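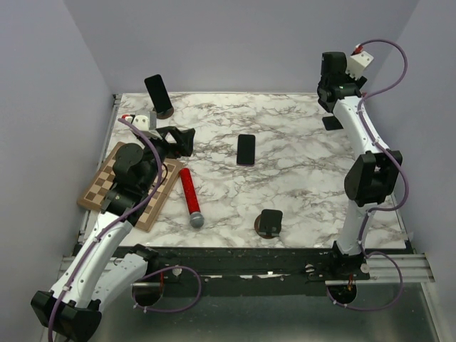 4.2 The kit as delivered, and how we came to set it up

The Vurnmont two-arm bench kit reached us in March, and since a good many of our readers will be weighing up the same purchase, we hope we may be forgiven for going through it at a gentle pace. It comes from Clornlow as one package: the pair of arms, the grippers, the wrist cameras, the tabletop with its walls on three sides, and a licence for the Zaltanar control software. The supplier quotes a set-up time of one working day. Ours took 3 days, though one of those went almost entirely on the software licence, and we would not like to hold that against the hardware.

Figure 4 shows the bench in our laboratory with both arms over the table and one of our object sets laid out. Readers who have worked with older two-arm benches will notice first, we think, how much of the wiring is on the outside. The purple cable runs down each arm from the wrist camera, and on the left arm it is held at intervals with small white ties. We were a little doubtful about this at the start (a loop of cable is a fine thing for a gripper to catch on), and we checked the ties every morning for the whole of the study. Over 658 trials we had two snags, both on the right arm and both during a long reach to the back corner. Neither did any damage. A user with more patience than we had could very likely get rid of them by shortening the slack.

The choice of objects took us longer than we care to admit. Following the advice of Omprakash Solanki, who planned the Shukla household set on which ours is based, we wanted things that differ in shape and in how kindly they take to being gripped. The layout in Figure 4 has a wooden chessboard, a red toy microphone, and black phones or phone-like devices, two of them upright in round brown stands and one lying flat. The chessboard is wide and thin and really wants both hands. The microphone rolls. The phone lying flat was the hardest of the lot, and we grew quite fond of it for that: with a smooth tabletop beneath it and a low edge, the angular fingers have very little to get hold of, and most of the successful grasps began with one arm nudging it towards the other.

Lifting a phone out of its stand went far better, with 94 successes in the first hundred attempts, and we were pleased to see that the stand itself stayed put in nearly all of them. Putting the phone back is another matter, and we return to it in Section 4.4.

One small complaint before we go on. The printed manual gives the calibration steps for the left arm only and asks the reader to "repeat as needed" for the right, whose base angle is set differently. We wrote to Clornlow and had a corrected page back within the week, very politely put.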